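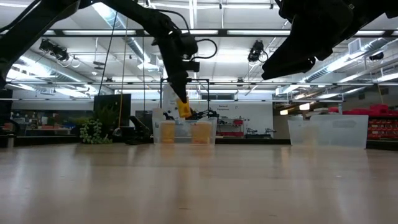 Maëlle Perron
Process technician, packing, Bretgate

Notebook, May. Zalemgate open day

Got there a little before 10 a.m., sat through the welcome talk, and was at the two-arm table before the crowd. Writing this up the same evening while I still remember what I saw and what I was only told. Séverine, you asked for the short version: interesting, no purchase, a few things worth stealing. Long version follows.

The task. Two black arms hanging over a wood table, a clear plastic bin at the back of it with two amber-orange containers standing inside, a larger clear bin further along to the right. One container at a time comes out of the first bin and goes to the second. The host called it "unstructured picking". Two upright containers, one in each half of a bin, with daylight between them, is about as structured as picking gets. I said so, politely I think. He said the clutter version was "in the pipeline".

What I watched. I asked to stay for 11 runs and they let me. A run is one container out of one bin and into the other, then a person resets. My tally:

Clean, no help: 8
Finger touched the bin rim, backed off, went again and made it: 2
Stopped dead, host pressed something on the tablet: 1

The host counted all 11 as successes. His reasoning for the last one was that the container did end up in the second bin. By that standard our line has never had a stoppage.

Speed. I had no stopwatch out at first and then used my phone, so only the later runs are timed. Slow. The approach is the slow part: the arm comes down over the bin, hangs there, makes up its mind, drops. The carry is fine. Asked whether the pause was a safety setting or the software thinking. Got two different answers from two different people, so I'm putting down "don't know".

The second arm. For most of what I saw, the left arm (yellow finger) did the picking and the right one kept out of the way. It got involved when the container needed turning. I asked what the second arm adds if the items are already upright and was told "flexibility". Fine, but that's a whole second arm to maintain. I'd like to see the same task with one arm and a better gripper before anybody at our place draws up a two-arm cell.

Clear bins. This is the part I'd give them credit for. See-through plastic is miserable for vision, we gave up on it ourselves with the Aebischer unit and went to gray totes. Theirs found the bin every time I watched, under bright overhead panels and with a shiny tabletop throwing streaks of light back up. I asked what happens if the bin gets moved. They slid it over by a hand's width and it coped. I asked what happens if it's turned 45 degrees. They preferred not to, on account of the schedule. Would have been a 20-second test.

Claims, to be checked before anyone repeats them in a meeting:

600 picks in a day. Said during the talk, on a slide. Which day, how long a day, and with how many people doing resets? No answer on the slide. I asked and was told it was a "representative shift".

400 demonstrations to teach a new item. That's someone driving the arms by hand 400 times. We change container shape several times a year. Séverine, please do the labor math on that, I did it on the train and didn't like it. Also unclear whether a new color of the same container counts as a new item.

"No programming." There were 3 people with laptops behind the demo table all morning and I don't believe they were answering email.

Pronier software. The scheduling layer is from Pronier and it was the most finished thing in the building. Logs every attempt, including the failed ones, with a time and a short reason. The failure list was longer than the host wanted on the big screen, he scrolled past it pretty fast. But it exists and it's readable, and we don't have that. Our stoppages go on a whiteboard and get wiped at the end of the shift. If we take one thing from this visit it should be the log, and we could do a crude version ourselves with a spreadsheet.

Rest of the lab. Walked around after. More small arms on the benches in the back, none of them demonstrated while I was there. Storage is good, red bins on shelving, an equipment corner with its own sign. I'm jealous of the windows.

Small stuff I noted:
- Cable loop off the elbow of the left arm. Plenty of slack, which I'd want tied down before it ran a full shift near anything it could snag on.
- Gripper finger looked to be a part they swap often. Asked for the wear life, they'll email.
- Containers were empty, I asked to lift one. Ours are full and the liquid moves. Big difference, should have been on their slide.
- Coffee bad, parking worse.

What would change my mind: filled containers, a crowded bin, no one at the tablet, and a whole hour of it. I left that request with the host in writing. He was decent about it and said maybe in the fall.

To do
MP: send our container drawings and two filled samples to Zalemgate, ask for a video with the clock visible.
SM: labor cost for 400 demos per item, using our real changeover count.
MP: start the stoppage spreadsheet on the packing line, copy the Pronier columns as far as I can remember them (time, attempt, reason, who cleared it).
Either of us: find out if the Aebischer unit can be rented out or sold, it's still sitting under a sheet.

Added next morning. Séverine read this and wants to know if the two rim touches would have mattered with a full container. Lids on, probably no harm. Lids off, we'd be mopping. I'll ask them to run it both ways.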